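3.2 Study sites and household sample

The survey was carried out in two districts, Flultitport and Golard, which share a regional water supplier but differ in the age of their housing. Most homes in Flultitport were built before the supply network was extended in the 1970s and still rely on older service lines. Golard is newer, and nearly all of its homes are metered one by one. The two districts were chosen so that billing records could be compared under a single price schedule.

The supplier's customer list held 3,146 active residential accounts at the start of the study. Accounts with fewer than 12 months of billing history were removed, as were accounts serving more than one dwelling. From the accounts that remained, 1,036 were drawn at random, with the draw split between the districts in proportion to their size. An invitation letter and a paper form were mailed to each address. Households that did not reply within three weeks received one reminder and no further contact.

In total, over 400 households returned a form that could be matched to a billing record. The return rate was higher in Golard than in Flultitport. Elaine Cordeiro, who led the fieldwork, compared early and late replies within each district and found no clear difference in household size or in yearly water use. We therefore treat the two groups of replies as one sample in the analysis that follows.
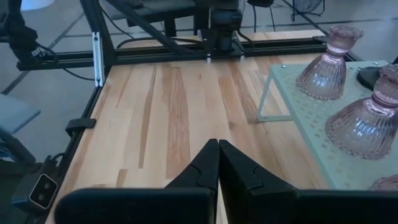 Figure 4. Tabletop with a striped wood grain.

The form asked about the number of people living in the home, the type and age of the main appliances, outdoor watering, and any leaks repaired in the past two years. Questions on income were left out after a pilot round in which many people skipped the whole page on which they appeared. Home value, taken from the public tax roll, is used in its place. It is a weak stand-in for income among older owners, and the results for that group should be read with care.

3.3 Billing data

Monthly meter readings were supplied in two formats. Records from Golard came from the Vainio billing system and needed little cleaning. Records from Flultitport were kept in Odis, an older system that rounds each reading down to the nearest 1,000 gallons. Rounding of this kind hides small changes from month to month, but it has little effect on yearly totals. All comparisons between districts are for this reason based on yearly use.

Estimated readings, marked with a code in both systems, were kept only when an actual reading followed within two months. Where a meter had been replaced, the old and new readings were joined at the date of the work order. The last billing file was received on 7/21/18, and corrections made by the supplier after that date are not reflected in the tables.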